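Review of the Cadwaladr work table, bought from Drirent

December 2, 2018

I was looking for a table where I can fold the washing, because the bed was too low and my back complained every evening. The Cadwaladr cost me 186 pounds with the delivery to Skerkness. It came in 2 boxes and one of them had a broken corner, but the parts inside were good.

The assembly is not difficult if you read the paper slowly. The drawings are small and the screws for the legs look very similar to the screws for the frame. I made this mistake and had to start one leg again. An Allen key is included, a screwdriver is not.

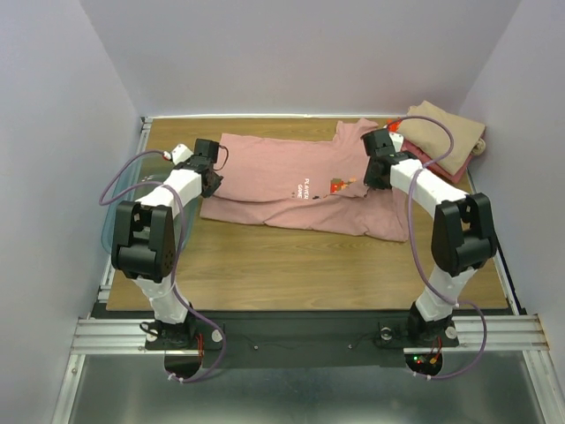
My first question was the size of the top, as the shop page gives only the length. I fold all shirts lying sideways, hem on the left and shoulders on the right, and I was afraid that the sleeve would hang over the back. With the pink PLAYER GAME T-shirt this is no problem: the sleeve stays on the table, near the rear edge, and there is still a wide free part in front. I put the finished pile in the rear right corner. The brown surface with the grain is pleasant to look at, and a pale colour is easy to find on it.

Before this I had a Sumell folding table, which was lighter to carry but moved each time I leaned on it. The Cadwaladr stays in its place. What I like less is the smell of the new top, which needed many days with an open window, and that the feet cannot be adjusted. My floor is not level, so I put a piece of card under one leg.

I give four stars from five. I will write again in February if something becomes loose.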